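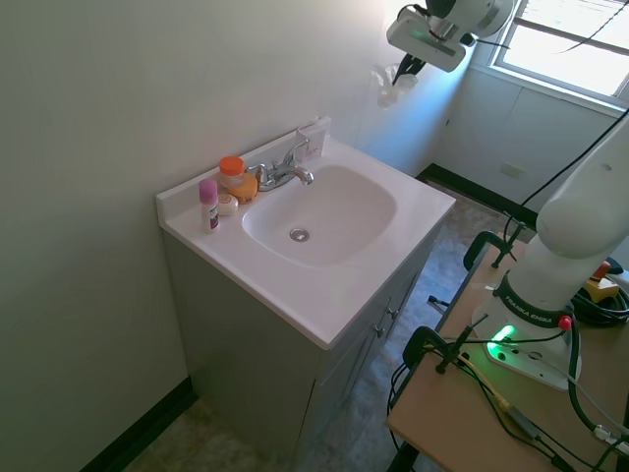

*Slide 1. Molded basin, single-lever faucet, toiletries kept to the left.*

Speaker notes -- Oana Pîrvu
Counter space and upkeep in single-basin bathrooms
Facilities session, 23 May 2023

## Opening (slide 1 stays up)

Leave the slide up while people sit down. Start with the subject: the flat part of a vanity top, what gets put on it, and how that affects cleaning and wear. Plumbing faults are covered in the next talk.

Define terms before going further. "Deck" means the flat countertop surface on either side of the basin and behind it. "Backsplash" means the raised strip at the rear. "Bowl" means the basin down to the drain. The inspection sheets use these words, and people at Turnden still write "sink" for all three.

Point to the left side of the faucet. A jar, a stick and what looks like soap sit together there, close to the wall. Say that this is the arrangement we meet most often in occupied units. The user puts things down on one side and the other side stays mostly clear. The stained side and the clean side then age differently.

Point to the small box leaning on the backsplash behind the faucet. We come back to it on slide 4.

## Slide 2: What was inspected

- 319 bathrooms, all with one basin, all in buildings managed by Turnden.
- Muston site and two smaller sites. Muston supplied 200 of the total.
- Inspections began in February. One visit per unit, by appointment.
- Sheet filled in on site. No items moved until the deck had been sketched.

Mention that the sketch was the slow part. Each inspector drew the outline of the deck and marked where items stood, with a letter for the type: B for bar soap, J for jar or tub, S for stick or tube, P for paper or cardboard, O for other. We tried photographs alone in the pilot and could not read the deck behind the faucet in most of them. The sketch solved that.

If someone asks about consent: residents were told which surfaces would be recorded. Cabinets were opened only when a leak check was already scheduled.

## Slide 3: Zones

Show the diagram with the four zones.

Zone 1, left deck. Zone 2, right deck. Zone 3, behind the faucet. Zone 4, front lip.

Total items recorded across all units: 1022. Do not give an average. The spread is too wide for it to mean much, with some decks fully bare and others covered to the lip.

Zone 1 and zone 2 are mirror images on paper. In use they differ. Where one end of the vanity meets a side wall, items collect at the wall end. The wall acts as a stop, and tall containers are less likely to be knocked into the bowl. Go back to slide 1 for a moment: the slim stick with the pink cap is the piece nearest the wall. Tall and narrow things were found in that position again and again.

Short items come forward. Bar soap and tins are used with wet hands and set down near the bowl.

## Slide 4: Zone 3, behind the faucet

This is the zone that matters for maintenance.

The strip between faucet and backsplash is narrow. It takes splash from the lever every time a wet hand touches it, and runoff from the spout base. A cloth does not pass through easily. Anything stored there stays in place during routine cleaning, and water sits under it.

Cardboard is the worst case. A small box leaned on the backsplash takes up water along its bottom edge and holds it against the sealant joint. The ink can transfer to a white top. We recorded P items in zone 3 in 19 units. In most of these the resident was keeping the box as a reminder to buy a replacement.

Instruction for crews:

1. Lift the item and place it on the clean side of the deck.
2. Wipe the strip from the faucet outward, both directions.
3. Dry the joint with a folded paper towel.
4. Put the item back, or leave it forward if it is damp, with a note.

Do not throw anything away. This was argued over at Muston. The rule stands.

## Slide 5: Soap

Three residue types were separated on the sheet.

Ring: circular or oval deposit left by a bar or tin standing directly on the deck. Softens with warm water in a few minutes.

Film: thin, spread by wiping with a cloth that already had soap on it. Shows dull when light falls across the surface at a low angle. Film is a cleaning fault and should be written up as one.

Crust: hardened deposit, usually at the edge of the bowl where a bar was put down and slid. Needs a plastic scraper held flat. Metal scrapers came off the carts after the pilot.

Colored bars need separate mention. An orange or yellow bar on a white top leaves a visible ring sooner than a white bar does, although the deposit itself is the same. Complaint counts therefore run ahead of real damage. Ask crews to record the bar color next to the ring. It takes one letter.

Pause for questions at this point if the room is quiet. Otherwise go on.

## Slide 6: Bowl and drain

Keep short.

A molded bowl has no rim joint, so there is no sealant line at the top edge to inspect. Wear shows at the drain. Look for a dark line between drain ring and bowl, and for dulling downstream of the spout.

The spout should deliver into the bowl clear of the rear slope. When it lands on the slope, spray reaches zone 3. Inspectors test this with the lever at half opening and at full. Note both.

Chrome: neutral cleaner, soft cloth, dry finish. No descaler left standing on the drain. If scale is heavy, apply, wait two minutes by the watch, rinse. The older instruction card says ten minutes. That card is withdrawn and any copies inside cabinet doors should be removed when found.

## Slide 7: Trays

The Trikby tray was trialed in part of Muston. It is shallow, open at the front, with ribs on the underside so that air passes below it.

Results, in the order they should be read out:

- Rings on the deck were reduced where the tray was used for bar soap.
- Jars and sticks were moved into the tray by residents without being asked. Bar soap was the item most often left out of it.
- The tray itself needs rinsing. Several were clean on top and had film between the ribs.
- The larger size does not fit beside the basin on the narrow tops. Order the small size only.

The Nistor rack was also looked at. It hangs on the side wall and keeps the deck clear, but needs two drilled holes. Turnden does not permit drilling in tiled or recently painted bathrooms, which leaves too few units to test. No further work is planned on it.

## Slide 8: Cabinet and floor

Included at the request of the site leads.

Cabinet doors: wipe handles and the strip above them. Drips from the front lip run down the door face and dry on the top edge of the door, where they are felt before they are seen. Run a finger along it.

Baseboards: dark baseboards show lint and dried cleaner, light ones show scuffs. With dark baseboards, wipe after the floor has been mopped. Mop water leaves a pale line along the bottom edge.

Mottled floor tile hides hair and soap drips. Inspect from a low position with the blinds open. Daylight across the floor finds more than the ceiling light does, so schedule bathrooms with windows in the morning where the route allows.

## Slide 9: Revised sheet

Hand out the paper copy now -- earlier, and people read ahead.

Changes from the previous version:

- Deck divided into the four zones. Old "counter, general" line deleted.
- Letter codes for items printed at the foot of the page.
- Residue type is a required entry. "Dirty" is no longer accepted.
- Separate box for damp cardboard.
- Spray test moved up, ahead of cleaning.

Ask each site lead to run the new sheet on a few units before replacing the old stock. Corrections to me in writing, with the unit type and a sketch. A verbal report of a layout problem is hard to use later.

## Likely questions

*Does it matter which side residents use?* Only where one side has the outlet or the towel hook. Record the side, do not advise on it.

*Can crews wipe under items without lifting them?* No. Sliding a jar drags grit under its base. Most of the fine scratches in zone 1 ran sideways, parallel to the backsplash.

*What about caps left off?* Put the cap on if it is next to the container. Do not search for it.

*Is there a limit on how much may be kept on the deck?* There is none in the residence terms. If the deck cannot be cleaned, leave the standard card and record the zone as not done.

Spare sheets are in the folder by the door. Next speaker needs the adapter, so leave it connected.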